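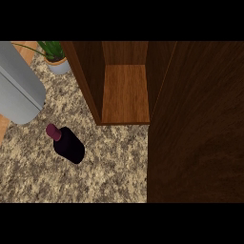

5. What the reporting rules leave out

Most of the reporting rules now in use for simulated household manipulation were written by people who run benchmarks. It shows. They ask for the things a benchmark host needs in order to rank entries: the version of the simulator, the number of episodes, the random seeds, the success rate on each task. They ask for much less of what a reader needs in order to decide whether a success rate means anything. In this section we go through the Ukthorpe guidelines, which are the longest of the sets we reviewed and the one most often copied, and say where we think they fall short. We were users of the guidelines for two years and filled in the forms ourselves, so some of what follows is a complaint about our own past papers.

5.1 Start states

The guidelines say that "initial conditions should be described in enough detail to allow repetition." In practice this is met with a line such as "object poses were randomized on the counter." We have written that line. It tells the reader almost nothing. Randomized over what area? With the object always upright, or allowed to lie down? With other items kept clear of it, or left wherever they fell?

Figure 2 shows a view from Pärn, the simulated kitchen we used for all runs in this paper, looking straight down. A wine bottle lies on its side on the granite counter, with a good stretch of bare stone below it. A potted plant and a large rounded gray object share the counter. The open wooden cabinet has nothing on its shelf. Under the Ukthorpe wording, this layout and one with the same bottle standing upright, hard against the plant, could both be filed as "bottle on counter, pose randomized." They are different problems. A bottle on its side calls for a different approach from one standing up, and if the goal is to set it upright on a shelf then the robot also has to turn it at some point. A policy that does well on one may be useless on the other, and an average over both hides it.

Some authors will object that randomization takes care of this, and that with enough episodes every case comes up. We are not convinced. Enough episodes for what? Our main test set has 1,198 of them, and when we sorted it by hand we still found kinds of layout that were too thin to say anything about. A large total is a comfort mainly to the person reporting it. We would trade a good part of it for a plain table listing how often each object started upright, how often it started on its side, and how close its nearest neighbor was.

The heading of the capsule end matters too. In Figure 2 the neck of the bottle points up and to the left, toward the gray object, and the wider base is farther right. Whether the neck or the body is the easier part to reach depends on where the arm is mounted, and the guidelines don't ask for the mounting position to be given in the same coordinates as the objects. We found papers that gave both, each in its own system, with no way to get from one to the other.

5.2 Who decides what counts as success

Rule wording on success is looser still. The guidelines ask authors to "state the success criterion." They don't ask who chose it, when it was chosen, or whether it changed during the work.

Ours changed. The first version of our checker passed an episode if the object's center ended up inside the volume of the cabinet. We later noticed that this let through cases where an object was still held over the shelf when time ran out. We added a condition that the object be at rest and released, and the success rate went down. Had it gone up, would we have looked at the change as hard? Probably not. We see no reason to think other groups are built differently, and the form has no box in which to admit it.

Unevance, the checking script that ships with the guidelines, is meant to help here. It reads the log of a run and confirms that the stated criterion was applied the same way to every episode. It does this correctly as far as we can tell. But a bad criterion applied the same way every time passes without a murmur. We ran both versions of our checker through it and both were marked compliant. The word "compliant" then goes into the paper, usually in the abstract, and readers take it to mean more than it does.

5.3 Pictures as evidence

The guidelines recommend that each task be illustrated with at least one rendered view. We think this is sensible and that it is treated far too lightly. A single overhead view can settle whether an object was standing or lying down. It can't settle how heavy the object is, how slippery its surface has been set to be, or how its collision shape compares with the shape that was drawn. These last two are where simulated kitchens most often cheat, mostly by accident. A bottle that looks smooth and round may be handled by the physics engine as a stack of simple blocks, and a gripper that would lose a round bottle can hold a blocky one all day.

We would therefore ask for friction values, masses and the collision shape to be given next to any rendered view, in the caption or in a table on the same page. Putting them in a supplement is the present custom. In our review of earlier papers, supplements were the part most often missing or out of date.

The other problem with pictures is selection. Authors pick views in which things are easy to see. A tidy counter with open space around the target makes a better figure than a crowded one, and Figure 2 is no exception to that. A reader who judges the difficulty of a test set from its figures will tend to judge it too easy or too hard depending on the taste of whoever made them. Drawing the illustrated episode at random, and giving its index, would cost nothing. We did not do this. We recommend it anyway.

5.4 Transfer claims

The rule we have the least patience for is the one on transfer to real robots. Authors are told to "discuss expected transfer." So they discuss it. They say that good results in simulation suggest promise on hardware, and a compliant paper is born. Of the papers we reviewed that contained such a paragraph, only about five named a single physical trial behind it.

The Udon group takes a stricter line in its in-house rules, and we think it is the right one. A paper may make no statement on transfer unless at least one task was run on hardware with the same success criterion. Oddur Hjaltadóttir, who drafted those rules, told us that the effect was to make the transfer paragraph vanish from most of the group's papers. She did not regard that as a loss. We have followed the Udon rule here: all our results are from simulation, and we make no claim about how any of them would carry over to a real kitchen with a real bottle in it.

Some reviewers will find this unhelpful. They may say that speculation, clearly marked, does no harm. Our experience is that the marking gets dropped the first time the paper is cited, and that by the second citation the speculation has become a finding.

5.5 What we would change

We don't propose another set of guidelines. There are enough already, and a new one would mostly give authors a new badge to put in the abstract. The following changes could be made to the Ukthorpe text as it stands.

Start states should be reported as counts by orientation and by distance to the nearest other object, in place of a sentence about randomization. Arm mounting and object poses should share one coordinate system. The history of the success criterion should be given, including every version that was run on the test set and the score under each. Rendered views should come with mass, friction and collision shape for the objects the task involves, and the episode shown should be drawn at random. Transfer should go unmentioned where there was no hardware.

None of this would have caught every fault in our own earlier work. It would have caught the checker. It would also have forced us to find out, before submission and without waiting for a reader's email, that our second test set contained hardly any objects on their sides.

We are less sure about enforcement. A script can confirm that a table exists. It can't tell whether the counts in it were made with care, and we have no evidence that reviewers look. When we sent the same set of results to colleagues under the old form and under our revised one, the questions that came back were nearly the same, and most of them concerned the success rate. Section 6 gives our results under both forms, so that readers can judge whether the extra pages tell them anything they wanted to know.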